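Section 3: Setting up the Mirnent fixed wireless gateway

Read this section through before you start. You will need the gateway, the outdoor antenna (already mounted and aimed by the installer), the power supply in the box, the SIM card in its holder, and a computer with a network port or Wi-Fi. Allow time for the first software update, which the gateway downloads on its own.

The steps apply to the Mirnent indoor gateway with the Drellia antenna. If you have the older Kälin antenna, the cabling is the same but the signal light behaves differently. See the note under 3.3.

3.1 Choosing a place for the gateway

1. Pick a spot within reach of the antenna cable. The cable can be extended once, using the coupler in the accessory bag. Do not use two couplers in a row.
2. Keep the gateway upright, with the vents on the back facing open air.
3. Stay clear of microwave ovens, cordless phone bases and large mirrors.
4. Do not put the gateway in a closed cabinet. It will run, but it slows its radio down when it gets hot.

Caution: The antenna cable carries power to the outdoor unit. Never connect or remove it while the gateway is switched on.

3.2 Inserting the SIM card

1. Make sure the gateway is unplugged.
2. Slide back the cover on the underside.
3. Push the SIM card in with the contacts facing down until it clicks.
4. Close the cover. The gateway will not start with the cover open.

The card is registered to your address and to one gateway. If you move it to a phone or to another router, the network will refuse the connection and the card may be locked. To have a locked card released, contact Standotby support and give the number printed on the card holder.

3.3 Connecting the antenna and power

1. Screw the antenna cable onto the socket marked ANT. Finger tight is enough.
2. Plug the power supply into the gateway, then into the wall outlet.
3. Press the power button and hold it until the front light comes on.
4. Wait for the signal light to stop blinking.

A steady green light means the gateway has found the mid-band carrier. A steady amber light means it has found only the low-band carrier, which reaches farther but is slower. Amber is normal at the edge of the coverage area. A red light means no carrier was found.

Note: With the Kälin antenna, the signal light stays amber on both bands. Use the status page (3.5) to see which one is in use.

3.4 Connecting a computer

1. Connect one end of the yellow cable to any port marked LAN on the gateway.
2. Connect the other end to the network port on the computer.
3. Set the computer to get its address automatically. Most computers are already set this way.
4. Open a browser and type the address printed on the bottom of the gateway.
5. Sign in with the password on the same label, and choose a new one when asked. 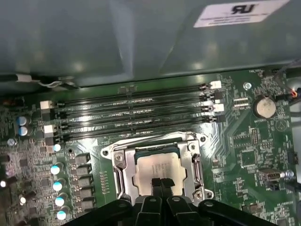 Desktop computers with an older built-in network port may not reach the full speed of the service. A port limited to 100 megabits per second will hold back the 200 megabit plan, and the speed test will show a figure just under 98 no matter how good the signal is. A plug-in network card is the usual cure. Shut the computer down, unplug it and open the case before fitting one. Four long memory slots lying side by side are easy to pick out on a motherboard, each with a small break near the middle, and they do not take network cards. Use the expansion slot named in the card's own instructions. A USB network adapter is simpler if the computer has a fast USB port free.

Laptops without a network port can use Wi-Fi for the whole setup. The network name and key are on the bottom label. Both can be changed later.

3.5 Checking the signal

Open the status page and select Radio. The page refreshes by itself. Look at these lines:

Band: shows Mid, Low or Mid + Low. With Mid + Low the gateway is using both carriers at once, and this is the preferred state.

Quality: shows Good, Fair or Poor. Good and Fair are both acceptable.

Cell: shows the number of the base station in use. Write it down. Support will ask for it.

If Quality stays at Poor:

1. Check that the antenna cable is tight at the gateway. Switch off first.
2. Remove the coupler, if one is fitted, and move the gateway closer.
3. Look outside for anything new in front of the antenna, such as scaffolding or a tree in leaf.
4. Restart the gateway and wait for the signal light to settle.

Do not turn or tilt the antenna yourself. It was aimed at a particular cell, and a small change can put it onto a neighboring one that is already busy – the signal may look stronger while the speed drops.

3.6 First software update

The gateway looks for an update the first time it connects. The front light turns white while it installs, and the gateway restarts 2 times. Do not unplug it during this period. If the light is still white the next morning, contact support.

Later updates are installed between 2 and 3 a.m. You can move the time under Settings, Maintenance, but updates cannot be turned off. They include changes to the band list the network needs in order to add or retire carriers.

3.7 Band change in October

Customers on the low-band carrier will be moved to a new channel in October. Gateways with current software will follow the change without any action. If yours has been stored unplugged, connect it before then and leave it on overnight.

After the change, the Cell number on the status page may be different. The service plan, the password and the Wi-Fi name stay as they were.

3.8 Moving the gateway to another address

The service is tied to the address on the contract. Contact support before moving any equipment. A new site check is needed, and the antenna must be taken down and refitted by an installer. Ask for a copy of the new aiming record and keep it with this guide.

Guide text: Luzius Camenzind. For wiring diagrams and wall bracket measurements, see Section 4.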